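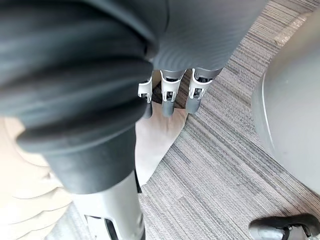 October 14, 2019

The big clothes sort, first evening

Well, I have started on the clothes at last, after promising Joana I would do it back in August and then finding every possible excuse not to. It was raining too hard for the garden and I had finished my library book, so after lunch I pulled everything out of the bedroom closet and sat down on the carpet with it, which my knees are complaining about as I write this.

I began with the beige things, of which I own far too many. I must have decided at some point in my forties that beige was my color and nobody had the heart to stop me. I do like the way it looks on the floor, though, all soft and creased against the carpet, and I spent a good long while smoothing and folding and then shaking it all out and folding it again, the way Mother taught us, sleeves in first and then up from the bottom. She could do a whole basket while she was on the telephone. I still have to lay each thing flat and think about it.

The linen blouse from Zurow turned up right at the bottom. I had been so sure I left it at the hotel! I even wrote to them, and a very kind person wrote back to say they had looked under the bed. I suppose I ought to write again and tell them, but it has been three years and I think they will have stopped wondering. It needs a button and a good press, and then I am going to wear it, even if it's only to the market.

Joana Loureiro called at four, just when I had a lap full of cardigans, and we talked until the kettle had boiled and gone cold again. Her hip is better. She is still set on Pudusau for the spring and has found an apartment there for 575 a week with a little balcony, and wouldn't I come too? I said I would think about it. (I have thought about it. I would love to go. I just want to see what the roof man says first, as he was muttering something close to 1000 the last time he was up the ladder.)

She also says I should fold everything small and stand it up in the drawer like files. I tried it with the sweaters and they all leaned over and sulked, so they are back in their ordinary piles. The summer things have gone in the long box under the bed with a bar of the Hulliditz soap, the lavender one, still in its paper. I was saving it for a guest, but it smells so nice in there that I have opened the box twice just to put my nose in.

The hard one was Father's scarf. It has a hole I could put my fist through and I never wear it, and I had it on the giving-away pile, and then off it, and then on again. It's on the chair tonight. I'll see how I feel about it after breakfast.

Supper was soup from the freezer and the end of the bread, eaten very late with a skirt still over the arm of the sofa. Ambrosio's takes donations until 10 tomorrow morning, so I must have the bags by the door before I go up, and I must remember to check the pockets. Last time I gave away a perfectly good pair of reading glasses.

Still to do: the coats, the shelf with the sheets, and that button.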